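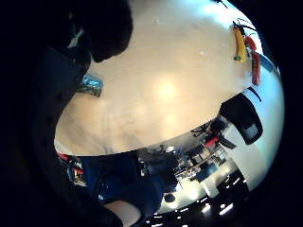

作者：伊姆赛德（Imside）编辑部

家务机器人离实用还有多远，Flernska公司本月给出了一组新数据。该公司于2024年12月12日公布桌面整理任务的测试结果，参测系统名为Cekis，任务范围限于把桌上的小件物品拿起、移位并放入指定容器。在649次完整试验中，系统无人干预的完成率为87%。

测试所用的桌面为浅色木面，物品包括一件黄色弯曲的香蕉状物体、一件红色细长物体，以及一件蓝色皱褶包装状物品。Flernska称，选择这类组合是为了同时覆盖三种抓取条件：外形弯曲且一端收细的物体、表面反光的细长物体，以及受力后形状会改变的软质物体。桌边的线缆没有清理，按规程作为固定干扰项保留。

从分项数据看，弯曲物体的抓取最稳定，失败多发生在放置阶段，原因是物体松开后滚动，偏离目标区域。细长物体的主要问题是姿态估计。物体紧靠桌沿时，夹爪可用的接近角度减少，系统往往需要先把物体向桌面内侧推移，再执行抓取，单次任务因此多出一个动作段。

软质包装的结果最差。皱褶表面在不同光照下呈现的轮廓差别较大，视觉模块给出的抓取点经常落在悬空的折边上，夹爪闭合后只夹住一层薄膜，提升时脱落。Flernska在报告中承认，该类物品的完成率明显低于总体水平，但没有单独列出数值。

反光是另一项受到关注的因素。顶部照明会在桌面上形成一块圆形亮斑，亮斑范围内木纹信息基本丢失，深度估计随之变得不稳定。报告记录，物品位于亮斑边缘时，系统重新规划路径的次数上升。研发人员在7月的版本中加入了曝光补偿，亮斑内的误检有所减少，但对光滑物体表面的高光仍无有效处理办法。

速度方面，Cekis完成一次单件归位的中位时间为37秒。同一任务由人完成只需2秒。Flernska解释，耗时集中在抓取前的确认环节，机械动作本身所占比例不高。如果取消确认，时间可以缩短，但碰落物品和钩住线缆的情况会增加，现阶段不计划放宽。

训练数据来自人工示范。操作者手持夹爪在真实桌面上完成动作，设备同步记录图像和夹爪开合状态，之后由系统学习对应关系。这种方式采集成本较低，也便于更换场地，不足之处是鱼眼镜头视野边缘畸变明显，操作者的手套和衣物会占据相当一部分图像，可用于学习的有效区域因此缩小。报告建议在预处理中对这类遮挡做掩膜处理。

连锁零售商Figueroa正在评估将同类系统用于门店收银台和试用台的闭店整理。该公司提出的验收条件比家庭场景更宽松：作业在无顾客时段进行，物品种类提前登记，不要求接近人的速度。即便如此，首轮评估仍未通过，主要障碍是台面物品更换频繁，新物品登记需要人工补采示范，补采所用工时超过了整理工作本身节省的工时。

就家庭使用而言，障碍更多。测试中的桌面高度固定，目标容器位置已知，任务结束条件也由人预先写定。家庭环境中，哪些东西应当收走、哪些应当留在原处，目前没有可靠的判定方法。Cekis遇到未登记物品时的默认处理是停止并请求确认，报告没有统计这一情况出现的频率。

Flernska表示，下一阶段将增加餐具和折叠织物两类任务，并把软质包装的结果单独公布。Cekis目前不对外销售，公司未提供上市时间和价格。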